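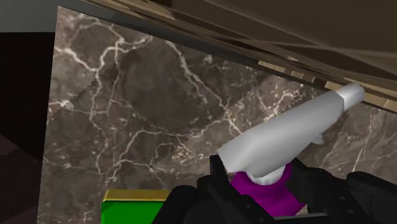

Purple bottle, simulated kitchen, view from the wrist.

February 3, 2019

Spent most of the day in a kitchen that doesn't exist, trying to get hold of a spray bottle that doesn't exist either, and I still managed to come home with a sore back.

Our team is called Gonard. I voted against it. The task for the Clasbridge round is tidying: bottle off the worktop, bottle onto the shelf, no breakages. A toddler could do it, though a toddler would also drink it. Everything happens in the simulator until June, when whoever is left gets time on the real arm, and until then we live among the brown marble. I have begun to see those white veins when I shut my eyes. Somebody chose that marble. I'd like a word with them.

The trouble is the space under the wooden overhang. Come in flat and the wrist clips the panel. Come in tilted, as I've been doing, and the wrist camera shows the whole world on a slant, with the bottle's white head very nearly in the woodwork. I spent an hour adjusting the approach angle by 2 degrees and then putting it back.

Then there's the green box, which sits down by the left finger minding its own business. Our planner has taken against it. It'll plot a lovely path past the wall, the wood and the stone, and then swerve as if the box had insulted its mother. Rosalinda Macapagal thinks the collision margin is too fat. I think so too, but she said it first and has been gracious about it in a way I find hard to bear.

We are on build 239. I had promised myself we'd be done by 200. Of the last five runs I'd call two respectable, and in one of the others the arm sat still for the full time limit, which the scoring counts as "no damage caused". Five points for that. It's our most dependable source of income.

Praltano have a smoother grasp than ours, according to Praltano.

Dr Hrubý came by at four, looked over my shoulder for a long while and asked whether we'd tried coming at it from the other side. The other side is a wall. I said we'd look into it.

Tomorrow: shrink the margin, rerun the lot, buy milk. Rosalinda has the charger.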